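# Laundry basket

A **laundry basket** is an open or lidded container used to hold clothing, towels and bed linen before washing, to carry them between rooms, and to hold them again between drying and folding. The term overlaps with *laundry hamper*. In Australian usage a basket is usually an open carrier with handles, while a hamper is a taller container that stays in one place. In Canadian usage the two words are often swapped.

## Terminology

The oval or rectangular open carrier is also called a *washing basket* in Australia and, in some older households, a *clothes basket*. A basket mounted on a wheeled frame is a *laundry trolley*. Containers divided into compartments for whites, colours and delicates are sold as *sorters* and are normally treated as hampers, even where the compartments lift out and can be carried.

## Construction

Most modern open baskets are injection moulded in a single piece from polypropylene or high-density polyethylene. The walls taper slightly toward the base so that the moulded part releases from the tool and empty baskets can be nested. The rim is rolled or flanged outward, which stiffens the opening and spreads the load where the basket is gripped.

Older and decorative types are woven from willow, rattan, seagrass or cotton rope. Woven baskets are often fitted with a removable cloth liner, as rough cane ends can catch on knitted fabric. Collapsible baskets use a rigid rim and base joined by a flexible wall of thermoplastic rubber, folded in concentric steps.

### Perforation

The walls of plastic baskets are commonly perforated. The openings reduce the weight of material in the moulding, let air move through the contents and allow water to drain from damp items. Square, round and slotted patterns are all in use. Small openings give better support to socks and other light items, while large slots drain faster but may let straps and cords through. The base is often perforated more sparsely than the sides, or left solid where the basket is intended for wet loads.

### Handles

Handles are of three main kinds: cutouts in the wall below the rim, grips moulded as part of the rim, and separate hinged handles clipped in place. A cutout at each end suits two-handed carrying in front of the body. Hip-carry baskets have one long side curved inward and are meant to be held under one arm.

## Capacity

Capacity is stated in litres. The Colteck open basket, a plain rectangular model, is listed at 56 litres, which holds one large household load of dry clothing. A full basket of wet towels weighs considerably more than the same volume of dry items, and makers generally rate baskets by volume only. Overfilling spreads the long sides outward and places the greatest strain on the corners of the handle openings, where cracks usually begin.

## Use

### Sorting

Before washing, items are separated by colour, fibre and soil level. Pockets are emptied, zips closed and sleeves pulled right side out. Sorting may be done on the floor, on a bed or at a table, with the basket serving as the source from which pieces are lifted one at a time.

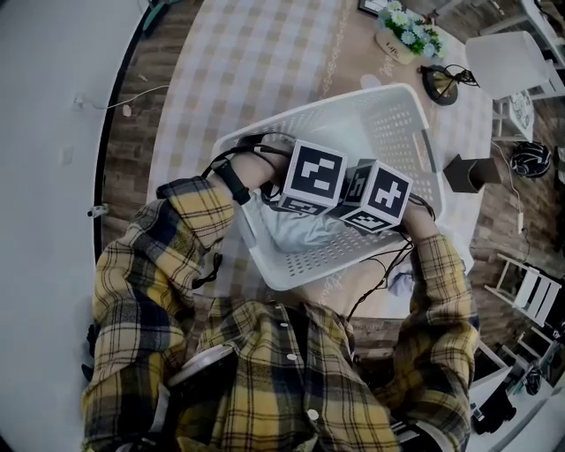 Crumpled pieces are easier to identify when taken by an edge or corner and lifted clear of the rim. Lifting from the middle tends to draw up several items together, particularly with knits and long-sleeved garments. Small pieces collect along the base and in the corners, and are normally removed last. They are the items most often left behind when a basket is emptied into a machine.

### Folding

After drying, the basket is placed beside or on the folding surface. A table near waist height reduces bending. If the basket itself stands on the table, its rim sits higher than the surface by the full depth of the wall, and shorter users may find a shallow basket or a nearby chair more practical. A tablecloth protects clean fabric from marks on the table, although a loose cloth can slide when a heavy basket is dragged over it.

Folded items are stacked with the heaviest at the bottom. Where the same basket carries both soiled and clean laundry, it should be wiped out between the two. Many households keep a second basket for clean items only.

### Storage

Nesting types are stored inside one another. Collapsible types fold to a depth of a few centimetres and are hung on a hook or slid beside the washing machine. Damp laundry should not be left in any basket for long periods, as mildew can develop in the lower layers even where the sides are perforated.

## Durability and care

Plastic baskets are washed with warm water and mild detergent. Long exposure to sunlight makes untreated plastic brittle, a common cause of failure in baskets left beside an outdoor clothesline. The Noltard range includes a stabilized grade for outdoor use. Its maker rates the handles for 4,000 lifts, compared with 3,000 for the indoor grade, and covers both for 5 years.

Woven baskets are brushed or vacuumed and kept dry. Cane that has become stiff may be lightly misted with water and left to dry in shade. Broken strands can be trimmed flush or tucked under an adjoining strand.

## Other uses

Open baskets are widely used for toys, firewood kindling, garden prunings and recycling. Perforated types are unsuitable for fine or loose material unless lined.

## See also

- Clothes horse
- Clothesline
- Hamper
- Laundry trolley
- Peg basket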